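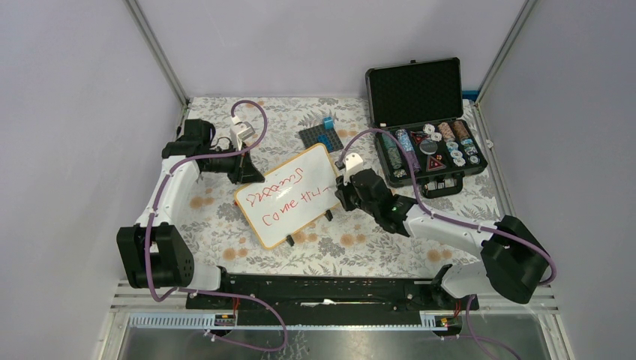

Hoekstra Reference Library, Department of Writing Materials

Tabletop whiteboard

A tabletop whiteboard (also desk whiteboard, lap board or small dry-erase board) is a portable writing panel with a smooth, nonporous surface that accepts dry-erase ink. It is small enough to be carried in one hand and is used either lying flat or propped upright on a desk, counter or table. The class is usually taken to exclude wall-mounted boards, easels and magnetic refrigerator sheets.

Construction

A typical board has a writing face, a core and an edge frame. The face is the part that determines how well ink wipes away. Melamine is the least expensive facing and is common on boards sold for home and school use. Painted steel and porcelain-coated steel are harder and less prone to staining but add weight, and are found mostly on larger boards. Cores are made of fiberboard, hardboard or foam. Single-piece boards of solid plastic have no separate core.

The frame protects the edge of the face from chipping and keeps moisture out of the core. Frames are made of plastic, aluminum or wood. Molded plastic frames with rounded corners are favored for children's boards and are often produced in strong colors, which makes the board easier to find among papers. The frame may be raised above the face or level with it. A raised frame keeps the writing from rubbing against other objects when boards are stacked, but it collects ink dust along its inner edge.

Supports

Boards intended for upright use are held by a folding rear leg, a slotted base or a pair of separate clips. Separate clips fit over the lower edge and act as feet. The board above stands on two black clips of this kind, with its message in red facing forward. Clips can be removed when the board is to be written on flat, and they take up little room in storage. They give less resistance to pushing than a one-piece base, and a board on clips will tip if pressed hard near the top.

Ink and markers

Dry-erase ink consists of a pigment, a solvent and a release agent. The solvent, usually an alcohol, evaporates after the stroke is made. The release agent prevents the pigment from bonding with the face, so that the dried film can be lifted with a cloth or felt pad. Black and blue inks are generally the easiest to remove. Red and green inks are more likely to leave a tint, particularly on worn melamine.

Tips are bullet, chisel or fine. Fine and bullet tips suit small boards, where a chisel tip uses up the available width quickly. Markers are stored flat, so that pigment does not settle at one end of the barrel. 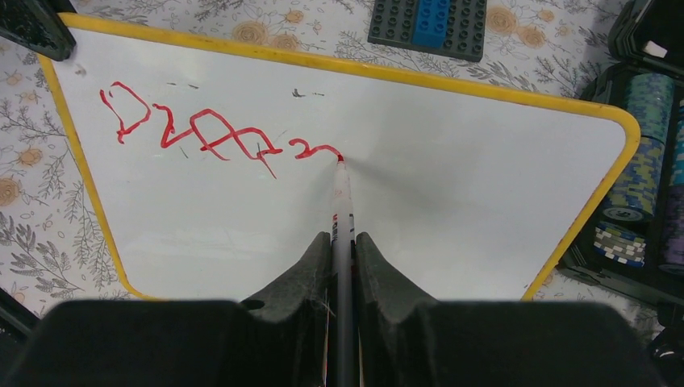

Lettering on a small board is governed by the height of the characters, the spacing and the direction of the baseline. Few tabletop boards are ruled, and a line begun at the left edge tends to drift. Drift is more pronounced when the board itself lies at an angle to the writer. The red line shown runs slightly downhill from left to right, and its middle characters are joined, which makes them harder to tell apart. The marker is close to upright, its tip on the last stroke. Where a level line is needed, a strip of paper may be laid along the face as a guide and removed after the ink has dried.

Correction

Errors are wiped away or struck through. Wiping gives a cleaner result, but fresh ink smears if touched before the solvent has evaporated. Striking through is faster and is common on informal notices. On the upright board a word on the upper line has been scribbled over, and the line below it reads "Come thru". A struck-out word takes up space that a small board can rarely spare, and short messages are often wiped and restarted for this reason.

Use

Tabletop boards are used for notices, table signs, spelling and arithmetic practice, shopping lists and scores in card games. In classrooms they allow every pupil to show a written answer at the same time. Dalibor Kopecký's handbook of classroom supplies, published by Bradalell, recommends no more than 4 words to a line and no more than 3 lines for a board meant to be read across a table.

Care

The face is wiped with a dry cloth after each use. Ink left in place for several weeks may need a damp cloth or a cleaner made for the purpose. Abrasive powders scratch the face and cause later ink to hold in the scratches. Old marks can often be loosened by tracing over them with fresh dry-erase ink and wiping at once.

See also

Chalkboard; Dry-erase marker; Slate (writing); Table sign

Entry 133. Compiled by Anežka Šindelář. Revised in February.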